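des Korpus wurden nur Heftromane berücksichtigt, deren Hauptfigur einen Pflegeberuf ausübt und deren Handlung überwiegend außerhalb einer Klinik spielt. Die Titel stammen aus der Sammlung Sarpong; die Klappentexte wurden getrennt vom Romantext erfasst (vgl. Igwe und Fiadzo). Nach Ausschluss von Dubletten und gekürzten Nachdrucken verblieben 800 Bände. Die Annotation erfolgte in Skarix durch 3 Personen, strittige Fälle entschied Abugri.

Als Berufsszene gilt jede Passage, in der eine pflegerische Handlung erzählt und nicht bloß erwähnt wird. Insgesamt wurden 1.312 Berufsszenen ausgezeichnet und 5 Funktionstypen zugeordnet. Szenen, die zugleich der Annäherung des Paares dienen, erhielten eine Doppelkodierung.
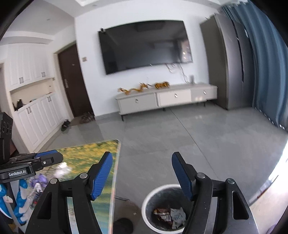
Abb. 3: Zwei schwarze Greifer mit blauen Griffpolstern, einer davon mit der Aufschrift „GenRobot.AI“.

4.2 Klappentext und Romanschluss

Der Klappentext nennt den Beruf in der Regel im ersten Satz, das Liebesmotiv dagegen erst gegen Ende. Im Romanschluss kehrt sich die Reihenfolge um. Yeon deutet dies als Zugeständnis an den Bahnhofsverkauf; für die Reihe Cirnent, die fast nur im Abonnement vertrieben wurde, greift die Erklärung jedoch zu kurz. Dort bleibt die Berufsaufgabe am Schluss häufig offen. Ob die Heldin weiterarbeitet, lässt sich in diesen Bänden nur aus dem Folgeheft erschließen (Alemneh, Kap. 3).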